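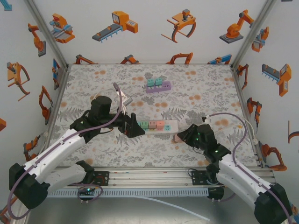
Two arm bench build, plugs and power strips

solderfern
Got both arms on the rail at last, in my half of the Dreston shop (the Keslow crowd have the other half, hi guys). The job I've set myself is plugs in a power strip, one arm near the strip and the other on the plug. I've logged nearly 200 tries and I still can't decide how fast to run the last bit. Right now I'm creeping in at 5 mm a second and it's painful to watch!

grubscrew125
Lose the patterned cloth before you touch the speeds. All those ferns and orange flowers are just noise for a wrist cam. I'd go plain gray.

solderfern
Nah, I like the cloth. If it only works on plain gray I can't use it in my kitchen, and that's the whole plan. Wrist view, fingers open, white strip down between them and the purple one up top:
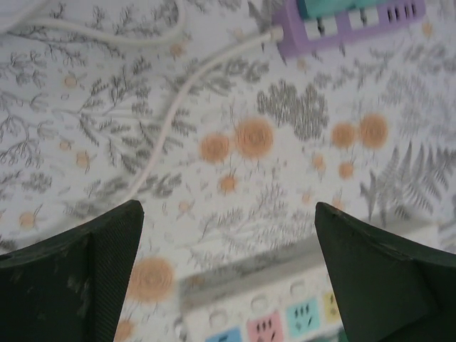
Replies, page 2

clampdown
With solderfern on the cloth. But that's a soft picture, and I'd sort out focus or exposure before collecting 2000 more of them.

grubscrew125
Still say gray. Agree about the blur though.

solderfern
OK, shorter exposure and a brighter lamp on Friday. Cloth stays. Anyone got a spare lamp?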